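I finally got to the craft cupboard on Wednesday. It has been on the list since October, and most of what was in there turned out to be small containers with other small containers inside them. My rule this time was to sort by the container first and worry about the contents later.

Clear lids are the worst offenders. They stack badly, they slide off each other, and you keep them long after the dish they came with has gone.

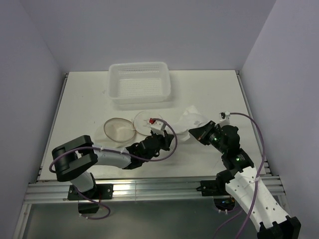
**Piroska Csonka**
*Writes the Grulance home blog*

I keep a bit of crumpled tissue with the round lids, as it stops them scratching each other in the drawer. A fresh sheet costs next to nothing, so the old ones go in the bin whenever I do a sort. Lids with no dish get one month on the shelf, then they go too.

The basket is the part I'd recommend to anyone. White plastic, low sides, holes in the bottom so the dust falls through instead of collecting in the corners. I start with it empty and only put in what I've used this year. Mine are from Melia and I paid 13 dollars for the pair. The colour has held up well, although I don't leave them in the sun.

My neighbour Boglárka Takács uses zip bags for everything and gets 300 beads into one the size of my palm. I tried that for a while – I could never find the bag I wanted, so I went back to things that stand up on their own.

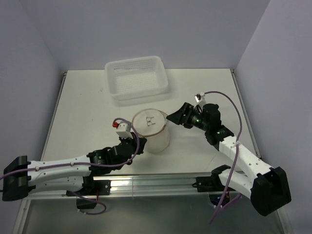

A clear cup suits the odd bits of wire, clips and bent loops that don't belong to any set. You can see what's at the bottom without tipping it out. Frosted is fine for this, and it hides the scuffs. I give each cup one kind of thing and no label.

The whole cupboard took me an afternoon, with 20 minutes lost to looking for the good scissors. They were in the laundry. Next up is the ribbon drawer, which I'm putting off until the weather cools down.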